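Notebook – draining racks and table finish, June

Carrying on from the last entry. The open question was whether a rack with no separate drip mat can stand directly on the oiled tabletop for a normal working day without marking it. The earlier boards were too small to tell us much, so I have moved to the full table.

Finish is Danora hard oil, two coats, the second one cut back lightly with a gray pad. Cured at room temperature for 12 days. I did not use the Welent product on this table. It went on well enough on the boards but stayed tacky in the corners, and I don't want two unknowns at once.

Procedure as agreed with Angharad Sayce:

Wipe the surface with a barely damp cloth, then a dry one.
Raking light from the left, note any existing marks on the plan sheet.
Rack down, tray feet on bare wood, no felt.
Load with the standard set (plates, two bowls, the short glasses), rinsed and shaken once.
Leave 60 minutes. Unload, lift the rack straight up, do not slide it.
Read the foot positions at once and again the next morning.

The last point matters more than it sounds. On the boards I slid the rack off twice and then could not separate a water ring from a scuff. Those two readings are struck out in the table at the back of the book and should not be used.

Also recorded: room humidity at the start and end of each run, from the wall gauge. The gauge reads low compared with the handheld one, but it is consistent, so I am staying with it. Water volume is by weight. Dishes are weighed dry, then again after the shake, and the difference is what the rack has to deal with.

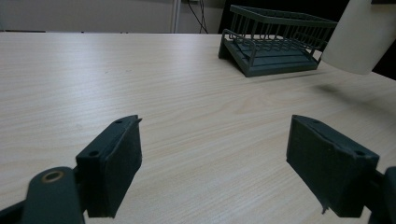
Rack placement took longer to settle than the loading. Ifans's note from the spring suggested the center of the table, which is easiest to reach from all sides, but the center is where people wipe hardest and the oil film is likely to be thinnest there. I also wanted the feet on a part of the top where a mark would be readable against the figure of the wood. The grain is fine and runs left to right, so a short mark lying along it can pass for a grain line, while a round one from a foot should stand out. Glare is the other problem. The reflection makes a brighter band over the left and center of the surface, and low-contrast marks disappear in it. The dark green rack is farther over to the right and back, with its slatted tray low to the table and the wire basket above, and that is the position I will use for the series. Position to be taped on the plan sheet, not on the table. Tape lifts the oil.

Run 1. Standard load. No pooling seen under the tray at unload. One foot left a faint ring, visible only in raking light. Gone by next morning.

Run 2. Same load, plates turned to face the other way. Water collected at one end of the tray and went over the lip – a few drops, but they sat against a foot for most of the hour. Ring clearly visible at unload, still faintly there next morning. Buffed out dry with a cotton cloth, no fresh oil needed.

Run 3. Repeat of run 2 with a folded paper shim under one end so the tray falls away from that foot. Ring not found. This is one result and I would not lean on it, but it agrees with the small boards.

Provisional reading: the weak point is water held at a foot by surface tension, and plate direction has more effect on that than total load. I had expected load to dominate. The tray ridges appear to guide water well enough when the table is level, so the table needs checking with the long level before run 4. I suspect it falls slightly toward the window.

To do:
Level check, both directions.
Three more runs with the shim and three without, alternating.
Ask Hindia for the data sheet on the foot material. Soft feet may be holding water by themselves.
Angharad wants a run with hot rinse water. Agreed, but after the cold series is complete.
Buy more cotton cloths. The blue ones shed lint into the oil.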